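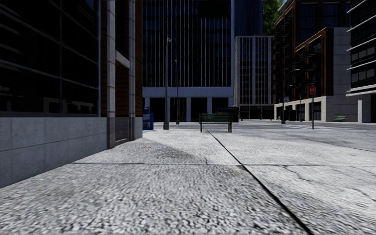
*Simulated plaza, bench in the middle*

**araba_ayaaba**
Hello all! We've been trying out sweeping and bench-wiping routines in a simulated town square before anyone at Pluvthorpe lets us near a real one. My feeling is that machines are nearly ready for this sort of chore – a big open slab of paving, a bench, a few lamp posts to steer round. Am I being too hopeful?

**castillo_fan**
A little, I'm afraid, though I do love the optimism. Look at that long joint running down from the bench. Grit packs into joints like that and my old Pukine just skates over the top of it.

**Nii Arthur**
I'd side with Araba on the sweeping. Ours did 400 square metres of shop floor last November and I only had to rescue it twice (both times my own fault, I'd left a hose out). Wiping the slats on a bench is another matter, and I wouldn't trust one with that yet.

**castillo_fan**
Shop floors are flat, Nii! Put some wet leaves over that drain cover and then tell me how you get on.

**araba_ayaaba**
Fair point, leaves go in next. Does anyone know if Hillotum do a stiffer brush?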